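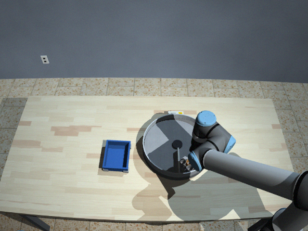

Do I need to have finished the book before I come along?

Most of us won't have, so please come however far you've got. We only ask that you don't mind hearing how it ends, as there are always two or three people who raced through it in a weekend and can't keep it in.

With that out of the way, hello again to all our readers, and a particular hello to those who signed up at the counter during the snow, when I think half of you had only come in to get warm. You are very welcome whatever the reason. Our spring book is chosen, the copies are in, and I have been looking forward to telling you all about it for ages.

It is The Salt Ledger by Vimala Thevar, published by Pukum in paperback, and it runs to 543 pages. I can hear the groans from here! But do bear with me, as I groaned too when the parcel arrived, and I then read it on the bus, in the bath and (I'm sorry to say) through most of my nephew's football match.

The story begins in a small port town with a clerk called Sarasa, who keeps the books for a salt merchant and notices that a page has been copied out again in handwriting very like her own. It is a small thing and she says nothing. Her sister is getting married, the roof needs mending, and the merchant has always been kind to the family. From there the book goes forwards and backwards through nearly everyone who has ever had a hand in that ledger — the merchant's widowed mother, the boatman, a rather pompous inspector who I ended up liking more than anybody — and you slowly begin to see what was on the page in the first place.

Vimala Thevar wrote two collections of stories before this, and it shows in the best way. Each part could nearly stand by itself. The chapter about the boatman's dog was the one I read out loud to my husband, who doesn't care for novels, and he asked what happened next, so I made him read it himself. He is now further on than I was at the same stage and keeps leaving it open face down on the bread board.
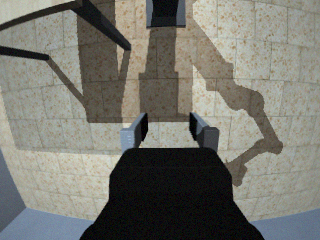
Speckled floor tiles from above

I won't pretend everybody at Jestby Books loved it. Magdy Mansour, who many of you will know from the Saturday till, found the middle section slow and told me so at some length. His feeling is that once the inspector arrives the author falls a bit too much in love with him, and that we could have managed without the whole of the journey upriver. I've asked him to come and say this to the group, because a book we all agree about makes for a very short evening. We had that trouble with the autumn choice, you'll remember, when we were all in the pub by a quarter past eight.

What I would say to anyone worried about the length is that the print is a decent size and the chapters are short. There is a family tree at the front too, although I'd leave it alone until you are past part one. It gives away a marriage. I looked at it on the first evening and was cross with myself for days.

Some of you have asked for a way of breaking it up, so this is what I would do. Read parts one and two before the first meeting, which takes you up to the flood. Leave parts three and four for the second. The last part is only 15 pages and is best read in one go with a pot of tea and the telephone off the hook. If you get stuck in part three, skip on to the letters and come back for the rest when you feel like it. The author herself can hardly mind, given how she jumps about.

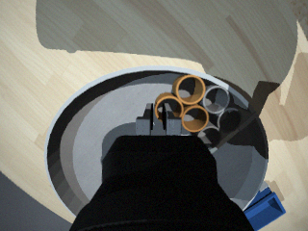
Can I get the book from the library, or do I have to buy it?

Falham library has seven copies set aside for the group, and you can ask for one at the desk with your ordinary card. If they have all gone, the shop has a lending copy that can be had for a week at a time, and anybody who does want to buy one gets the usual group discount.

There's also an audio edition, which Youssra Bouzid has been listening to while she decorates her back bedroom. She reports that the reader is excellent on the older women and less good on the children, who all sound as if they have a cold. It's a long listen, as you'd expect, but she has got through the whole bedroom and started on the landing. She says the names were much easier to take in by ear, and I must admit that I had been saying two of them wrong in my head from the first page to the last.

Now, for those who like something to read alongside, I have two suggestions. Bhavana Rao's The Lamp Tax is a much slimmer book, set in a hill town, and it has the same interest in what ordinary people choose not to mention at supper. You could manage it in an afternoon. The other is Hauke Schwerdtfeger's Harbour Weather, which is closer to a memoir, although the cover calls it a novel and I gather he doesn't like being asked. It is all fog and herring and his father's bad temper. I thought it was marvellous but I wouldn't read it if you are feeling low.

A few questions to carry about with you as you go, if you like that sort of thing. Did you believe that Sarasa would keep quiet for so long? I did until the wedding and then I wavered. Who did you think had copied the page, and when did you change your mind? And what did you make of the very last line, which Magdy thinks is a mistake and I think is the best thing in the book? Jot down a page number when something strikes you. We waste a lot of every meeting with everybody flapping through to find the bit with the umbrella, or whatever it may be.

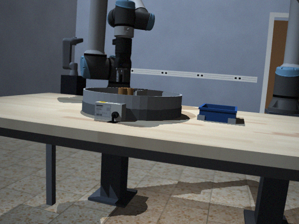

Arm and gripper over the round tray

We'll be in the Adjei Room over the shop, as before. Come in by the side door, as the front one is locked at closing time and the bell up there is very hard to hear if we've got going. Tea and coffee are on us. Cake is always welcome, and if you are bringing one with nuts in it please pop a note beside the plate. The stairs are steep, so if they're going to be a bother do let me know beforehand and we'll all sit downstairs among the cookery books, which is cosier anyway in my opinion.

One last bit of looking ahead. We haven't settled on a book for September yet and I would love some ideas, particularly for something funny, as we have had rather a run of floods and funerals. Crime is fine, so are old favourites, and I wouldn't say no to a good fat collection of short stories if we could agree on which ones to read. Slips of paper can go in the biscuit tin by the till or you can simply reply to this newsletter. Whoever suggested the dictionary last time, I do know your handwriting.

Happy reading, and do shout if you can't get hold of a copy.

Posted Mar 19, 2018 in Reading Group News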